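Getting back into jigsaws after years away, where do I start?
Puzzle Table forum > General chat

marlowe_knits
Posted in February

So I did a puzzle at my sister's place over the holidays and I am completely hooked again! 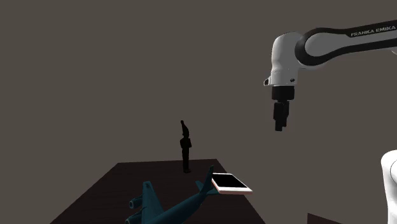 It was a 500 piece harbor picture from Larkcombe and I stayed up until 1 in the morning with it. I haven't touched a jigsaw since grade school. Now I want one of my own, and I'm looking at the McIver lighthouse set, the 1000 piece. Is that too big a jump? Also, do you all sort first or just dive in?

tabby_edges
Go for it!! 1000 is where it gets really good. I've done 57 of them now (yes I keep a list) and the McIver ones have a lovely snug fit, you can pick up a finished section and it holds together. Sort your edges, then sort by color, then put on some music and say goodbye to your evening.

OldPineRoad
I'd skip the lighthouse. The top third is plain blue sky and it will drive you up the wall. Polau does a market street in the same size with a ton going on everywhere, shop signs, fruit, awnings. Much friendlier for a second puzzle.

tabby_edges
But the sky is the best part! You stop looking at the picture and start looking at shapes. I did that sky in two nights and loved every minute.

OldPineRoad
You also did the all-white one, so I don't think you count as a normal person :)

quillback
Sorting by shape from the start saves so much time. Two knobs, three knobs, four knobs, the weird ones. I use muffin tins.

gus_in_the_attic
Can't agree on shape sorting, it takes all the fun out for me. Edges, then whatever catches my eye. My last one took around 40 hours and I wouldn't give back a single one.

Has anybody tried Restora? Found one at a yard sale, still sealed, a big old map of rivers. The pieces feel thick.

quillback
Restora is great but the cut is very regular, so watch for false fits. If a piece looks right and something three rows down won't close up, that's usually why. Maps are a blast though, the lettering helps a lot.

marlowe_knits
You people are wonderful. I ordered the Polau market AND the lighthouse. Market first. Going to try the muffin tins too, sorry gus!

gus_in_the_attic
Traitor. Post it when the border's done!

tabby_edges
Save the box lid somewhere you can prop it up, and do the sky by lamplight from the side, the edges show up so much better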